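다포트 출판사, 완펜 인타논의 첫 장편소설 《잔드스테드의 여름》 출간
16년 기자 생활을 마친 작가, 항구 도시의 세 자매 이야기를 쓰다

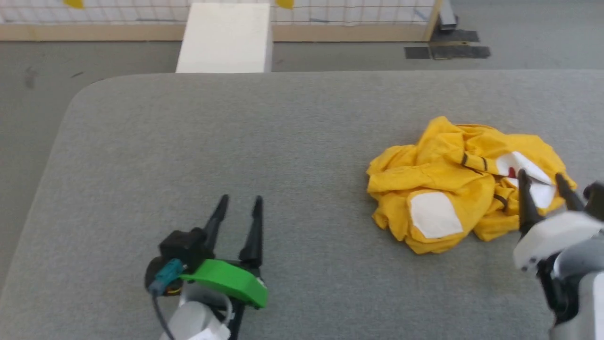 회색 천으로 덮인 작업대와 그 뒤로 보이는 콘크리트 바닥.

2026년 1월 7일 — 독립 출판사 다포트(Darport)는 완펜 인타논(Wanpen Inthanon)의 첫 장편소설 《잔드스테드의 여름》을 출간한다고 발표하였습니다. 책은 오늘부터 전국의 서점과 온라인 서점에서 구입할 수 있습니다. 초판은 3214부를 인쇄하였고, 그중 300부는 작가의 서명이 들어간 양장본입니다.

소설의 무대는 가상의 항구 도시 잔드스테드(Zandstead)입니다. 아버지의 장례를 위하여 고향에 돌아온 세 자매가 오래된 선박 용품 가게를 정리하면서, 장부 속에 끼워져 있던 편지를 발견하게 됩니다. 편지의 보낸 사람은 가족 중 누구도 모르는 이름입니다. 이야기는 8월 한 달 동안에 진행되며, 각 장은 자매 중 한 사람의 목소리로 쓰여 있습니다. 막내의 장만은 모두 현재형으로 되어 있습니다.

인타논 작가는 해운과 무역 분야의 신문 기자로 16년 동안 일하였습니다. 항만 노동자와 선원의 가족을 취재한 연재 기사로 독자에게 알려졌으며, 기자를 그만둔 다음에 야간 창작 과정에서 소설을 공부하였습니다. 이 작품의 첫 원고는 그 과정의 졸업 작품이었습니다. 원고는 그 뒤에 네 번 다시 쓰였고, 처음에 있던 화자 한 명은 완전히 없어졌습니다.

작가는 이렇게 말하였습니다. "기사를 쓸 때에는 배가 몇 시에 들어왔는지를 먼저 물었습니다. 소설을 쓰면서는 그 배를 기다리던 사람이 무엇을 먹었는지, 누구와 다투었는지를 오래 생각하였습니다. 첫째 언니의 장이 가장 어려웠습니다. 그 사람은 저에게도 말을 잘 하지 않았습니다."

편집을 담당한 다포트의 히나 키아니(Hina Kiani) 편집장은 "투고 원고 853편을 읽은 해에 만난 작품입니다. 가게의 물건 목록이 나오는 두 번째 장까지 읽고 바로 작가에게 전화를 드렸습니다"라고 설명하였습니다. 표지 그림은 일러스트레이터 레이 원제(Wenjie Lei)가 맡았습니다.

출간을 기념하여 작가와의 만남 행사가 나카무라 서점(Nakamura) 2층에서 열립니다. 진행은 소설가 와지드 미라니(Wajid Mirani)가 맡으며, 작가의 낭독과 질의응답, 서명회의 순서로 이루어집니다. 참가비는 없으나 좌석이 한정되어 있으므로 미리 신청하여 주시기를 부탁드립니다. 행사의 날짜와 시간은 서점의 안내 게시판에서 확인하실 수 있습니다.

오디오북은 주스티스톤(Zustiston)에서 제작 중이며, 올해 8월에 공개될 예정입니다. 세 자매의 목소리를 서로 다른 낭독자가 맡게 됩니다. 작가는 현재 두 번째 장편을 쓰고 있습니다.

서평용 도서와 작가 인터뷰를 원하시는 언론 관계자께서는 다포트 홍보 담당 쿨숨 잔주아(Kulsoom Janjua)에게 연락하여 주시기 바랍니다. 서평용 도서는 신청 순서에 따라 발송하며, 전자책 파일도 준비되어 있습니다.

공유 24 | 댓글 3

최근 소식
다포트, 단편소설 공모 심사 결과 발표
나카무라 서점 겨울 낭독회 안내
주스티스톤 오디오북 낭독자 모집
히나 키아니 편집장이 말하는 첫 원고 투고 방법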